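# The Ciron Hand-Held Gripper at Work: Laundry and Bedroom Tidying

Torndale Instruments offers the Ciron, a paired hand-held gripper for institutions that wish to record household tasks as they are carried out by people in their own homes. This page accompanies the Ciron product sheet and is intended for laboratories, colleges and care technology teams considering a purchase or a period of hire. It shows the Ciron in use during bedroom work with clothing and bedding. Similar pages cover kitchens and workshops.

The Ciron is supplied as a matched pair, one unit for each hand, with a charging case and a printed handbook. Each unit carries its own camera and records independently. The recordings are brought together afterwards by the desktop software, Swanson, which is included in the price for the first year. 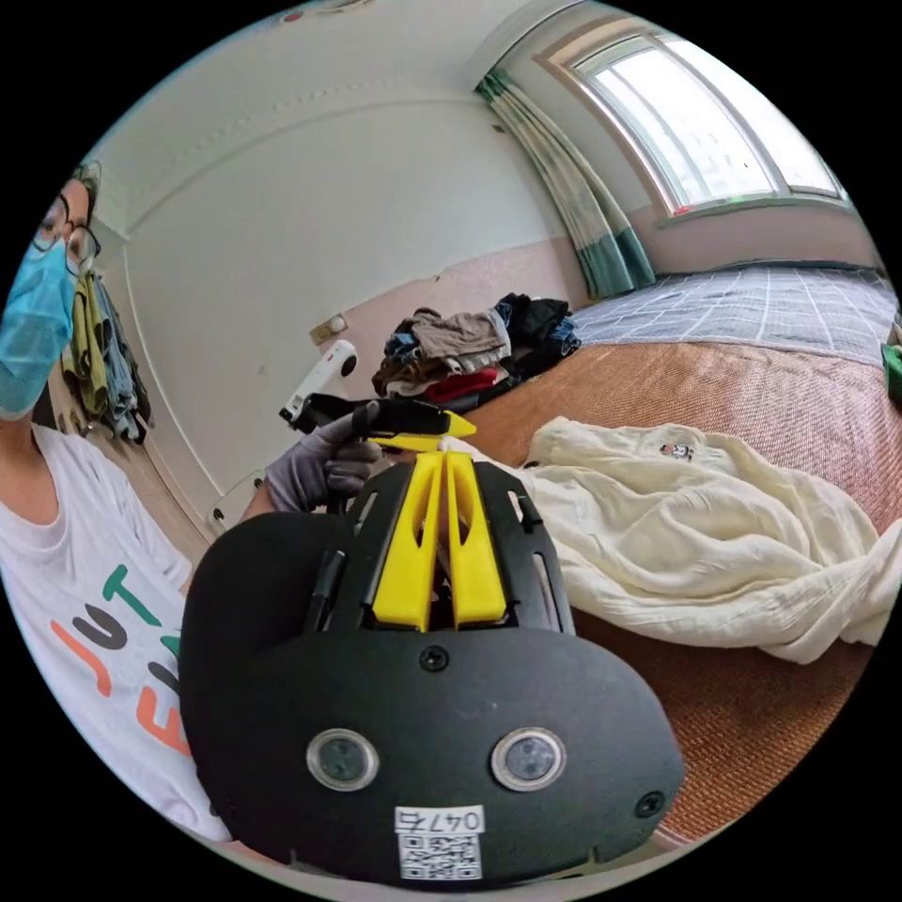 Soft goods remain among the most demanding subjects for any gripper, and customers ask about them more often than about any other class of object. Crockery and boxes keep their form, whereas a garment changes with every touch. The Ciron is fitted with slotted yellow fingers, and operators are advised to wear close-fitting work gloves so that the handle can be held firmly through a long session. Every unit also bears a label with a number and a QR code on its housing, and Swanson uses this code to match each recording to the unit that made it. Sites running several pairs will find this helpful when equipment is shared between rooms.

Operators new to the Ciron should allow one morning for practice before any recordings are kept. The handbook sets out a course of 30 short exercises, beginning with single items on a flat surface and moving on to mixed piles. Most of the exercises may be done alone. Those involving large sheets call for a second person, who should stand well clear of the unit in use.

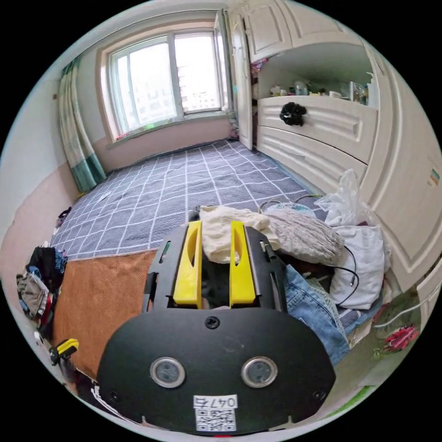
Sessions are normally limited to 60 minutes, after which a rest is recommended. The weight of the unit is modest, but the wrist is held in an unfamiliar position and tiredness soon shows in the recordings. Our training officer, Sotiris Karras, visits new sites on request and will observe a first session at no charge – a service that smaller departments have found particularly useful.

Rooms need not be specially arranged. We ask only that floors are safe to walk on and that residents have agreed in writing to the recording. Personal papers and photographs should be put away beforehand. 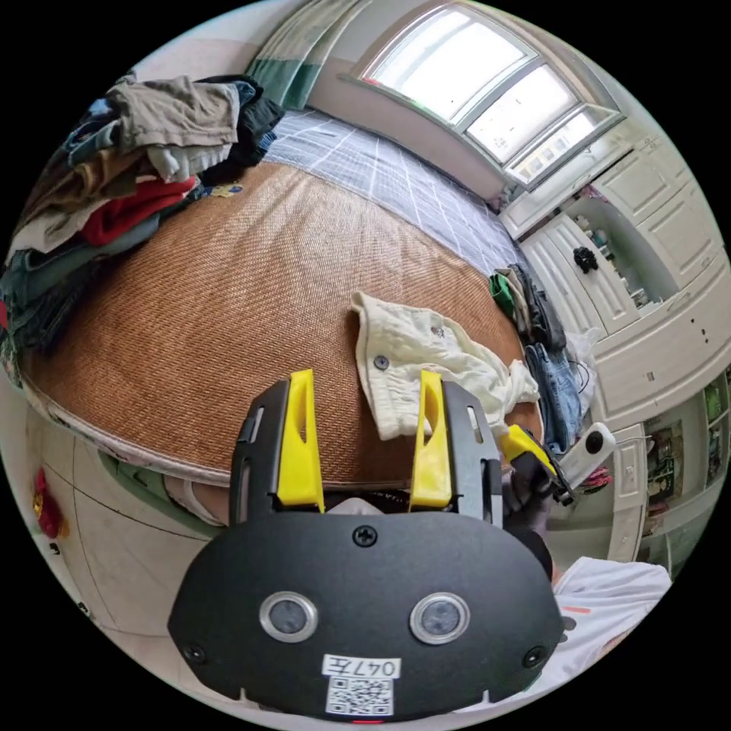 Hire is available by the month from our Morkcombe office, subject to a deposit. During the trial period, which ended in February, the hire stock produced 2191 usable recordings of clothing and bedding tasks, and almost 78 hours of material were passed to the participating departments. A short report on the trial may be requested in writing.

Replacement fingers and labels can be ordered separately. Repairs are carried out at Morkcombe – units should be returned in the charging case, with the handbook's fault form completed. Enquiries about purchase, hire and training should be addressed to the Ciron desk at Torndale Instruments.

Page last revised 2020-10-29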